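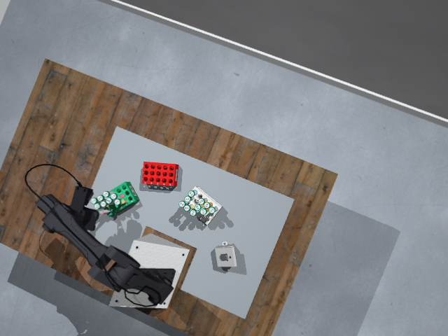 Simulated rack-handling task: arm stops short of the tubes after the scene is rotated

Community help: Student projects and competitions
Status: Open
Tags: simulation, arm control, lab automation, school teams

Question

Posted by Birutė Kairys, Gatdale Robotics Club

Our club has entered the simulation round of the Tuhiwai schools competition. The task concerns laboratory automation. The arm is required to take capped tubes from one rack and place them in another, and the teams are supplied with a table, a mat, a fixed mounting plate and three racks coloured green, red and white. In our present layout the red rack is the one to be filled, and the green and white racks hold the tubes.

The students' program performed acceptably while the table was aligned with the world axes. The rules state that the judges may turn the whole table, and we have therefore begun testing with it set at an angle. Since that change the gripper travels to the left of the green rack and halts beside it. It does not descend over a tube. The run then ends with a time-out after 4000 steps.

The students have checked the following:
The arm is attached to the mounting plate and turns with the table.
The rack positions are read from the scene file at the start of each run.
The same fault occurs with the small grey box removed from the mat.

The team would prefer to understand the cause before altering the program further. Guidance suitable for pupils aged fourteen to sixteen would be appreciated.

Answers (3)

Answer 1
Posted by Zane Navickas, regional mentor
Marked as helpful by the person asking

The behaviour described is consistent with a mixture of two frames of reference. The rack positions in the scene file are normally given in world coordinates. The arm controller expects a target relative to its own base. When the table is square to the world, the two differ only by a fixed distance, and many teams correct for this by simple subtraction. Once the table is turned, subtraction alone is no longer sufficient and the rotation of the base must also be applied.

The students may confirm this as follows. Place a small marker in the scene at the point which the program believes to be the centre of the green rack, and run the program with the table square and again with the table turned. If the marker leaves the rack in the second case, the conversion is at fault. If it remains on the rack, the conversion is sound and the approach movement should be examined instead.

A second matter deserves attention. Tubes which lean out over the side of a rack cannot be reached by a gripper that assumes each tube is upright above its hole. The students should read the position of the tube itself, together with its tilt — the position of the hole is not an adequate substitute. It would also be prudent to let the tubes settle before the first movement. Our own teams wait 167 steps, a figure found by trial and offered only as a starting point.

Should the rack itself be tilted at the start of a run, I would suggest looking at its starting height. A rack placed slightly inside the mat will often be pushed out at one side by the physics engine.

Answer 2
Posted by Golik

We had this. Turn the table back and it works. The judges did not turn ours in April.

Comment from Birutė Kairys: Thank you. As the rules permit the table to be turned, we shall continue to prepare for that case.

Answer 3
Posted by Uder Technical College, student projects desk

We agree with the first answer regarding frames of reference and add a note on the time-out. A controller which is given a target it cannot reach will usually stop at the nearest pose available and wait there until the step limit is exhausted. The students should print the distance between the gripper and its target at regular intervals. A value which falls and then remains constant indicates an unreachable target or a joint at its limit. A value close to zero indicates that the arm has arrived exactly where it was told to go, and that the target is wrong.

We would also ask whether the gripper orientation is stated in world or base coordinates. Teams frequently correct the position and overlook the orientation, with the result that the fingers meet the rack at an angle and collide with neighbouring caps.

Comment from Birutė Kairys: The marker test has been carried out. The marker left the rack when the table was turned. The students are now rewriting the conversion and I will report the result on this page.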